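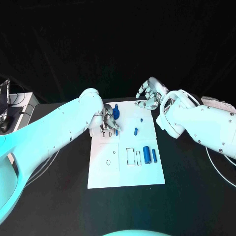
Which spelling of a place name does this data set use when the old records do not agree?

The spelling on the most recent railway timetable is used, and every other spelling is kept in the column name_other, divided by semicolons.

Magsi: stopping places of closed country railways

Magsi is a table of 487 stopping places on country lines which no longer carry passengers. A stopping place can be a station, a siding with a platform, or only a name board where the driver stopped on request. Of these, 457 have a position on the map. The rest are known by name only, and their position fields are left empty.

Files

magsi_stops.csv — one row for each stopping place
magsi_lines.csv — one row for each line, with opening and closing years
magsi_sources.txt — the list of timetables, maps and letters we have read

Columns in magsi_stops.csv

stop_id: a number which never changes, even if the name is corrected
name: main spelling
name_other: other spellings, may be empty
line_id: the line in magsi_lines.csv
opened, closed: year only
certainty: a, b or c

Certainty "a" means two separate sources give the same place. With "b" there is one source. With "c" we have worked out the position from the distance in miles between neighbours, and it can be wrong by a good walk. Please do not use "c" rows for measuring distances.

Known problems

Distances before metrication are in miles and chains, and we have not converted them. Some 15 stops were moved along the line during their life; only the last position is given. Where a junction served two lines, it has one row under the older line. Gintarė Lill is still checking the timber branches, so their closing years may change.

Changes

Version dated 16/09/2021: the colour codes for lines were removed, as they were copied from a modern map and had no historical meaning. Names with accents are now stored in UTF-8.

Corrections

Write to Aqeel Yousafzai or Milagros Retamal, and give the stop_id and your source. A family photograph with a readable name board is welcome as a source — please tell us the year if you know it.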